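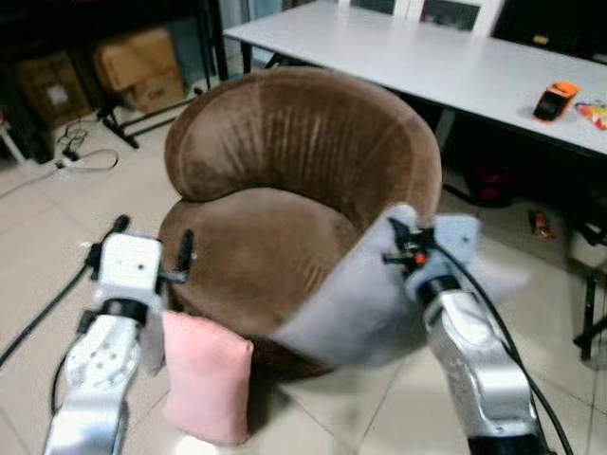
Urnitz Residents' Lounge — Furnishings Working Group
Minutes of the meeting held 3rd September

Status: draft, to be confirmed at the next meeting.

1. Previous minutes

The minutes of the May meeting were accepted with one correction. Under item 4, "table cover" should read "seat cover." No other matters arose that are not dealt with below.

2. Tub chairs

The group reviewed the condition of the brown velvet tub chairs. The frames were reported sound. The nap on the seats and along the tops of the backrests has changed tone with use and shows lighter and darker patches depending on which way the pile lies. Brushing in one direction evens it out for a short time only.

It was asked whether the worn look justified reupholstery. The quotation from Sarmiento stands at $892 for two chairs, fabric included, collection not included. The group did not consider this good value while the padding holds its shape. Deferred to next year's budget.

Agreed: vacuum the pleats on the inside of the backrests with the narrow nozzle. No damp cloths on the velvet.

3. Covers and cushions

Light gray covers and pale pink cushions were looked at together, with one brown chair used for placing them.
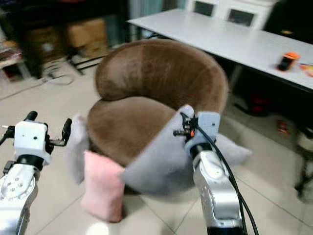 Item 3: gray cover and pink cushion at the brown tub chair.

Points noted:

The cover is soft and drapes without trouble but has no fixing of any kind. On a rounded seat it will move when people sit down or stand up. Clonodora can supply ties or a grip backing. Grip backing was preferred, as ties would have to pass around the outside of the chair and would be seen.

Covers are to clear the floor by 2 inches on all sides when fitted. Anything longer collects dust from the tile and is a trip risk.

Pink was accepted as the cushion color. A darker pink was proposed and not supported. One member asked for it to be recorded that pale fabric will need washing more often. So recorded.

The cushion is to sit upright against the backrest, centered. It is not to be left on the floor during cleaning — the white table may be used to hold it while the seat is brushed.

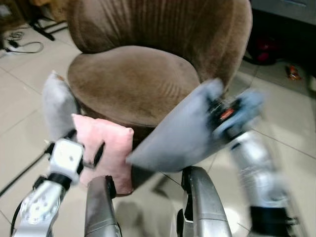 Filling was discussed at some length. A firm filling stays upright longer but pushes the sitter forward on a seat of this depth. A soft filling slumps by the end of the day. The group settled on medium, to be reviewed after 62 days of use.

4. Washing

Covers and cushion cases to be washed separately at 40 degrees, no softener, dried flat. Pekgate has confirmed it will take both on the existing laundry account. The charge per load is awaited.

5. Long table

The long white table stays where it is, behind the chair position. A request to turn it against the far wall was declined because of the outlet. Small items left on the top are to be put away at closing.

6. Actions

Ask Clonodora for a price on grip backing. Open.
Obtain the load charge from Pekgate in writing. Open.
Tell Sarmiento the reupholstery is deferred. Open.
Post the washing instructions inside the linen cupboard door. Open.

7. Any other business

Felt pads for the chair feet were raised. To be measured before ordering. Carried to the next agenda.

The date of the next meeting will be circulated with the confirmed minutes.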